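Burgers, again

30th May

I promised a proper write-up of the burger thing and then went quiet for ages, sorry! The short version is that we've finally got a result I'm happy to put in public, and it's a smaller and odder result than the one I was hoping for back in February.

The task is the same as before. Put a toy burger together on the tray, layer by layer, taking the bits out of the clear tubs. Grostmont (our policy, named after a hill I once got very wet on) gets the view over the table plus the view from the wrist, and has to decide what goes on next.

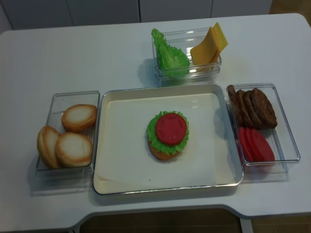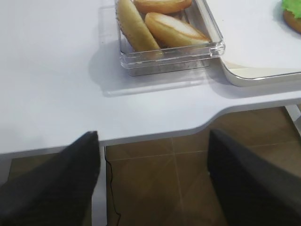

Same table from the fixed camera, then from the wrist.

So, what changed. Up to February we trained one policy from start to finish on 400 demonstrations, and it was lovely at picking things up and hopeless at knowing where it had got to. It would put on a tomato, wander off, come back and put on another tomato. I have watched a lot of double tomato burgers. The trouble is that the policy only looks at the last moment or so, and if the wrist is over the buns it can hardly see the burger at all, so it sort of forgets what it's making.

The Pildale lot got round this with a long memory, feeding in loads of past pictures. We tried it and it was slow and sulky, and it learned to copy the timing of the demos instead of looking at the burger (pause it for a bit and it skipped a layer when it woke up, which was funny the first time).

What we do now is much duller. A little side network, which I've been calling Younis, looks only at the fixed camera and has one job: say which layer is on top. That answer goes to the main policy as one extra input and gets refreshed every time the gripper opens. No history, no clever planning. I labelled the layers by hand, 174 clips of them, over a few evenings with the radio on.

Out of 100 full burgers, the old policy finished 60 with everything in the right order. The new one finished 81. Same 400 demos, same arm, same tubs. I ran the lot twice as I didn't believe it, and the second go came out close enough that I stopped worrying.

Before anyone gets excited, it hasn't helped with grasping one bit. Cheese is still awful. The slices lean on each other and the fingers come down on two of them, or on the side of the tub, and knowing perfectly well that cheese is next doesn't help you get hold of it. Most of the remaining failures are that. A few are Younis being wrong, nearly always mixing up a tomato with a bare patty when the arm is throwing a shadow over the tray.

I also tried swapping the tubs round without retraining. It coped with small shifts and fell apart completely when the buns and the patties traded places. It went to where the buns used to be, every time, very confidently. I think the main policy has learned "bun means go left" and the extra input has made that habit stronger, so that's a cost I need to be fair about when I write it up.

Next job is moving it all over to the Grendusdale bench, where the light is worse and the table is a different height. I'd like to see how much of the layer labelling carries over before I sit down and do another pile of it. Code is nearly tidy enough to share. If you want the labels sooner, leave a comment and I'll send you the messy version.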